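Songs in the Laundromat: What People Save and Why
Student project report, Wukdale, September 25, 2025

Our project began with a simple question - when a song plays in a shop, does anyone go home and find it again? We loved working on this one, and we hope it shows!

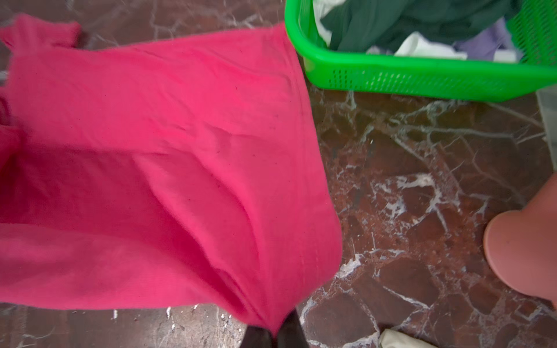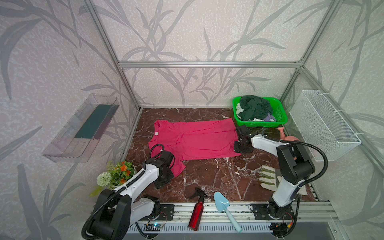

We asked the Dudeo music app to list every track played at the Wemero laundromats from March on, which came to 1,689 songs. Customers could tap a heart in the app to keep whatever was playing, and they did so 3,662 times (far more than we had dared to hope for). We then sent a short survey to 300 of them and got 71 replies, many of them long and very kind.

Slow songs were saved most, and older ones did better than new releases. Several people wrote that they already knew the tune but had never learned its name. With more time, we would like to compare mornings with evenings.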